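Three weeks without the desktop

31 Jan 2023

Ok quick one because I have to be out the door in 20 minutes and I promised myself I'd post something in January. Still counts.

So the big computer is out of action and I've been living off the old laptop, the one with the sticky E key (if there are missing e's in this, that's why). And the weird thing is I've been reading again. Like, books. Paper ones. I used to get through a stack every winter and then somewhere along the way it just stopped, evenings went to the desk and the screen and a hundred tabs, and I'd go to bed at midnight having done what exactly? No idea.

Anyway. Went down to the secondhand place in Gadow on Saturday, the one behind the bakery with the terrible stairs. Came out with 12 books. Twelve! Was going in for one. Mostly paperbacks, two cookbooks, a fat history of canals that I will probably never finish but it has fold-out maps and I'm weak. Also a Czech dictionary with a previous owner's name inside in really beautiful ink, Šťastný, with all the little hooks over the letters. I don't speak Czech. I don't have plans to learn Czech. It was a dollar.

Rules I've made up so far, for myself, feel free to ignore:

Phone charges in the kitchen after 8. Not the bedroom, not the arm of the couch "just for a sec".

If a book is boring by the third chapter it goes in the bag by the door. No guilt. I've bailed on two already and it felt great.

Lamp, not ceiling light. I cant explain this one but the ceiling light makes me want to do laundry.

The laptop only comes out for bills and email and, well, this.

Has it been perfect, no. Last Thursday I watched an entire evening of people restoring rusty garden tools, on the laptop, on the bed, with a book open next to me like that made it ok. And I miss my music folder, which is all on the desktop and which I never backed up properly (yes, I know, don't write in). And the photos from the Nidmont trip. They should be fine. Probably. I'm choosing to not think about it.

But I've read nearly 1230 pages this month, I added it up on the back of an envelope from the Stamex bill, and thats more than all of last year I'm pretty sure. The canal book isn't in there yet. I'm sleeping better too, might be the reading, might be that it's dark at five and theres nothing else to do.

So now I'm wondering what happens when the desk is back to normal. Part of me wants to shove the whole setup in the spare room and keep the corner for a chair. A proper one, with arms. I've been looking at a green one - too expensive, and it'd never get up the stairs.

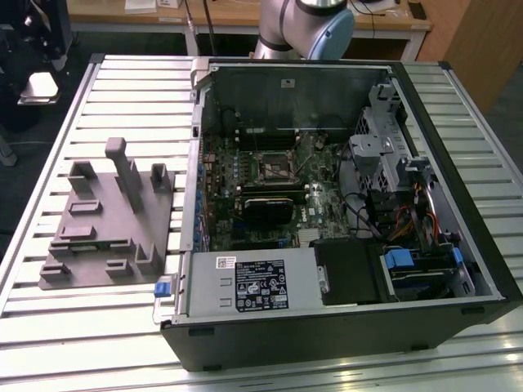

Could maybe go cheaper if I wait til May, the furniture place usually does a sale then. Or a used one and a blanket over it. If anybody has a chair they love, leave the name in the comments, and book suggestions too please, nothing with dragons. Ok, late now, coat, keys, bye.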